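Skript zur vierten Sitzung: Ordnen, Sortieren, Klassifizieren

Hallo zusammen, ich schreibe euch wieder auf, was ich in der Sitzung erzählt habe, diesmal ein bisschen ausführlicher, weil am Ende die Zeit knapp wurde. Die Folien liegen wie immer im Kursordner »Skirus«.

1. Drei Wörter, die wir auseinanderhalten

Im Alltag werfe ich die Begriffe selbst durcheinander, im Kurs bitte nicht! Sortieren heißt bei uns: Ich habe Dinge vor mir und verteile sie auf Plätze, die es schon gibt. Klassifizieren heißt: Ich lege fest, welche Plätze es überhaupt geben soll und nach welchem Merkmal. Ordnen nehme ich als Oberbegriff für beides (in der Literatur findet ihr das auch anders, schreibt in der Hausarbeit einfach dazu, wie ihr es verwendet).

Eine saubere Klassifikation erfüllt zwei Bedingungen. Jedes Ding bekommt einen Platz, und kein Ding bekommt zwei. Klingt harmlos, ist es aber nicht. Probiert es mal mit eurer Küchenschublade. Wohin mit dem Pizzaroller: Besteck oder Werkzeug?

2. Das Beispiel Hella

Das Inventar des Handelshauses Hella von 1705 haben wir ja zusammen gelesen. Mir gefällt daran, dass der Schreiber mitten im Dokument sein Prinzip wechselt. Vorne geht es nach Räumen: Was in der Diele steht, wird bei der Diele aufgeführt, egal ob Kessel oder Gebetbuch. Hinten geht es plötzlich nach Material, also Zinn, Kupfer, Leinen. Der Übergang liegt auf Blatt 20, falls ihr es noch einmal nachschlagen wollt.

Warum der Wechsel? Ich habe zwei Vermutungen. Entweder hat eine zweite Hand übernommen (die Schrift gibt das für mein Auge nicht her), oder man brauchte für den Verkauf die Gewichte, und dann ist Material eben praktischer als Raum. Die zweite finde ich überzeugender, lasse mich aber gern umstimmen.

3. Die Restklasse

Mein Lieblingsthema, ich gebe es zu. Fast jede Ordnung hat ein Fach für alles, was nirgends hineinpasst: »Varia«, »Diverses«, »Sonstiges«. Im Register von Skadska fallen mehr als 20 Prozent der Einträge darunter, und spätestens da sollte man fragen, ob die übrigen Klassen gut gewählt sind. Gemeinsam haben die Dinge in so einem Fach oft nur, dass sie am selben Ort liegen. 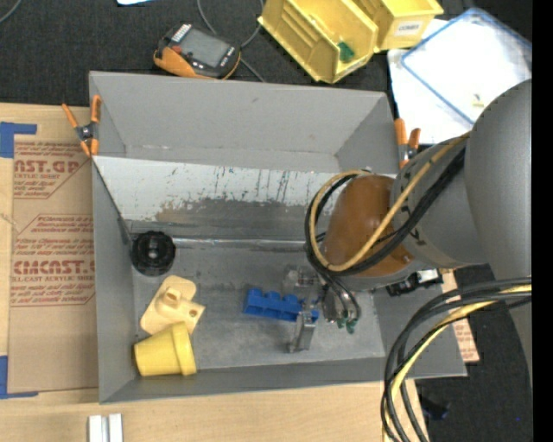
Abb. 1: Kiste mit gemischtem Inhalt, darunter ein gelber Plastikbecher und ein blassgelbes Formteil.

Sucht euch ein Merkmal aus und bildet danach Klassen. Farbe geht schnell, bringt aber Becher und Formteil zusammen, obwohl man sie nach der Form wohl trennen würde. Mit dem schwarzen runden Ding daneben wird es bei »Funktion« noch schwieriger, da müsste man erst einmal wissen, wozu es gehört.

4. Bis zum nächsten Mal

Lest bitte den Auszug aus dem Kurtuluş-Katalog, vor allem die Vorbemerkung zur Signaturenvergabe. Bringt außerdem eine eigene Restklasse mit, also eine Liste von Dingen aus einer Schublade oder einem Ordner auf dem Rechner. Eine halbe Seite reicht völlig. Schreibt zwei verschiedene Einteilungen dazu und markiert, wo es hakt.

Wer Fragen hat, schreibt mir bitte bis Samstag, danach komme ich vor der Sitzung nicht mehr zum Antworten.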